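Walnut table with an oil finish: gray rings and dull patches where cardboard boxes stand

Posted in Furniture care > Finishes and surfaces
3 replies, 136 views

lukton_bench

I have a solid walnut table that is used for packing small orders. It was finished with hardwax oil in February, two coats, buffed by hand with a white pad. The oil is the Mivano satin, applied as the can says. Since then the top has had a closed carton on it most of the day, usually the small brown cube type with a shipping label on the top face.

Two things have appeared. The first is a square dull patch near the center where the cartons usually stand. The second is a scatter of very fine scratches, mostly across the grain, visible only in low light from the side. There is also one small gray ring, but I know where that came from (a wet glass) and I am less worried about it.

The table stands in front of a window with a white curtain, so it gets even, diffuse light and no direct sun. I don't think this is fading. When I wipe the patch with a damp cloth it darkens to match the rest, then goes dull again when it dries.

What I would like to know is whether I can repair the patch locally or have to redo the whole top, and whether there is a better finish for a table that has boxes slid across it every day. I would prefer not to use a film finish. I have a random orbit sander and discs up to 500 grit.

Danica Dervishi

A patch that darkens when damp and goes dull again when dry is normally a worn or starved finish. The wood underneath is fine. Corrugated board is mildly abrasive and it also draws oil out of a surface that has not fully cured. Hardwax oils feel dry after a day but take two to three weeks to reach full hardness, and a carton left standing in one place during that time will leave a mark in its own outline.

You can repair it locally. This is one of the few advantages of an oil finish over lacquer, so use it.

Clean the whole top with a cloth wrung out in warm water and a few drops of dish soap, then go over it with clean water and let it dry overnight. Do not use anything with silicone in it. If packing tape has left adhesive on the surface, take it off with mineral spirits before you do anything else, and let that flash off as well.

Abrade the patch by hand with a gray nonwoven pad, always with the grain. Extend a few inches past the edge of the dull area and ease the pressure toward the outside, so there is no line where you stopped. Leave the sander in the cupboard. It will cut through the finish faster on the patch than around it and you will end up with a shallow dip that shows in exactly the side light you describe.
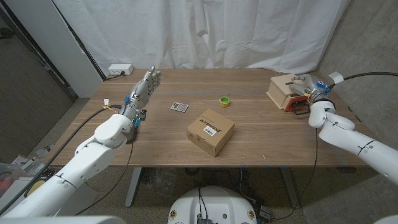
Apply the oil as thinly as you can, working it in with a lint-free cloth, and wipe off all excess after ten to fifteen minutes. On walnut the most common mistake is leaving too much on. It skins over, stays tacky and then picks up fibers from the next box. If the patch is still flatter than the surrounding surface after a day, do a second coat the same way.

After that, keep cartons off the repaired area for two weeks. If that isn't practical, move the packing to the other end of the table - a sheet of paper laid over fresh oil does not help, as it traps the solvent.

Spread the used cloths flat outdoors to dry, or put them in a metal can filled with water. Oily rags can self-heat and catch fire if they are left in a heap.

For the fine scratches, the cause is usually grit carried in on the bottom of the box, and less often the cardboard itself. Brush the table off before each session. Lift boxes, do not slide them. Anything made of unfinished wood is worse than cardboard in this respect. If you keep a crate or small wooden box on the same table, put felt pads under the corners and check them now and then for embedded grit.

As for a different finish, an oil top that gets daily use will need a maintenance coat once or twice a year. I would stay with what you have.

issa_k

just put a desk mat on it. I use a big felt one from Skirnitz, cut to size, no marks in almost 3 years. sand the spot with 900 grit first and it will look new

Danica Dervishi

A mat is a good idea once the finish has cured. I would not go as fine as 900 before oiling. It burnishes the wood, the oil penetrates less, and the spot can come out lighter than the rest of the top. The gray pad is enough.

lukton_bench

Thank you. I did the patch on Friday with the gray pad and one thin coat. It matches from standing height, and from the side there is still a slight difference in sheen. I will do the second coat and then look at a mat. The ring went away with the same treatment.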